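Kirnard Home & Garden Forum > Indoors > Furniture and Decorating
Thread: Reupholstering dining chairs – worth it or not?

tudor_c
Posts: 473
Right, I need talking into this or out of it. We've got 6 dining chairs that came with the house, the seats have gone flat as pancakes and the fabric is a sort of tired mustard. Luminița next door reckons I can do the lot in a weekend with a staple gun. A chap in Gelness quoted me 200 a chair, which made me laugh out loud on the phone (sorry if you're reading, mate). The frames are sound apart from one wobbly back leg. Drop-in seats, four screws each. What would you do?

drahomira_m
Posts: 1662
Do it yourself! Drop-in seats are the easiest thing in the world, I did my first set on the kitchen floor with the radio on and I'm not remotely handy. Take one apart first and keep the old cover as your pattern. And get proper foam, not the squashy stuff off the market.

I spent most of February dithering about chairs in Ursu. 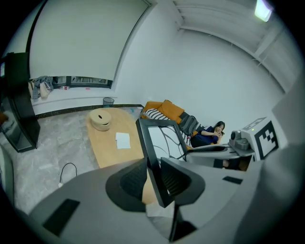 Anyway, the mistake I made was pulling the fabric tight along one side before I'd put anything in the other three. One staple in the middle of each side, then work out to the corners. My first one had a lovely diagonal ripple right across it and I had to sit on that chair myself for a year so that guests wouldn't see.

zamfir_t
Posts: 88
I'll be the miserable one then. By the time you've bought foam, wadding, decent fabric, a staple gun and one of those lifter things, you've spent a good chunk of the price of new chairs. I did four and my hands ached for a week. Old staples are horrible, they snap off and you end up digging at them with pliers. If the chairs aren't anything special I'd put them on the local selling page and start again.

drahomira_m
Posts: 1662
Depends what you call new chairs though! The ones I looked at in Tradholm were wobbling in the shop. I'd take a solid old frame with fresh foam over that any day.

zamfir_t
Posts: 88
Tradholm's outlet bit is rubbish, agreed. The main showroom is fine. I've had four of theirs since we moved and not a squeak.

Florin Grecu
Posts: 31
Can I put in a word for not having padded seats at all? We've got two small kids and anything with fabric on it is yoghurt within the hour. We went for plain wipeable ones and tie-on cushions that go in the wash. My mum says it looks like a canteen but she doesn't do the cleaning. 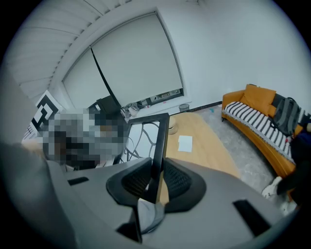

Re: Reupholstering dining chairs – worth it or not?

tudor_c
Posts: 473
Well, I took one apart last night. Under the mustard there's a brown check, and under that something green and hairy, so whoever had these before just kept going over the top. No wonder the screws were so long. Zamfir is right about the staples, I've got a plaster on my thumb already.

The board underneath is fine. Is it daft to use the same one if it's got a lot of holes in it?

drahomira_m
Posts: 1662
Not daft at all, just shift your staples in a bit. And strip ALL of it off, otherwise the seat won't drop back into the frame properly with new foam on.

zamfir_t
Posts: 88
If the edges are crumbling, cut a new board. If not, leave it. Still think you're mad. What are you doing about the wobbly leg?

tudor_c
Posts: 473
Glue and a clamp, unless anyone has a better idea. I'm picking up foam on Monday and will do one seat before I commit to the others – Luminița has offered to hold the corners.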